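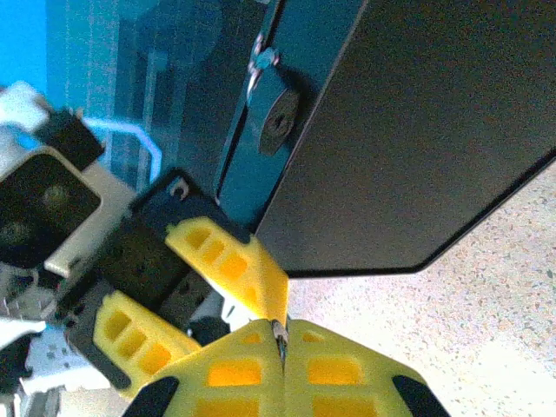
Figure 2. Dark gray panel with blue metal bracket, over a speckled floor.

3.2 Shooting Sessions and Gun Fit

Club members who agreed to take part shot two rounds of sporting clays at the Bindero range in July, the first with their own shotgun and the second with the same gun after its stock had been adjusted. Length of pull and drop at comb were recorded before each round. All participants used the same target load, and the order of stations was held constant. In total, 2,000 targets were thrown and scored, not counting no-birds, which were thrown again.

Stations 6 and 9 were treated separately in the analysis. Both present a crossing pair at long distance, and the Royer club's earlier records show that misses there are most often behind the target. At the remaining stations, misses were more evenly divided between high and low.

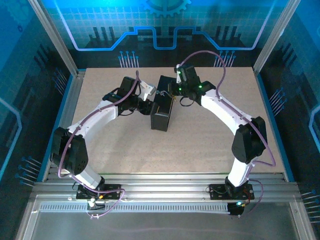

Scores were entered by the station referee on paper cards and later copied into the Stundora scoring sheet. Where a card and the sheet disagreed, the card was taken as correct. Shooters were not told their first-round score until the second round had ended, although many will have kept their own count.

Changes in score were compared within each shooter. Differences between shooters were not tested, as experience in the group ranged from a single season to several decades. Shooters who changed chokes between rounds were left out of the comparison but are included in the station totals given in Section 4.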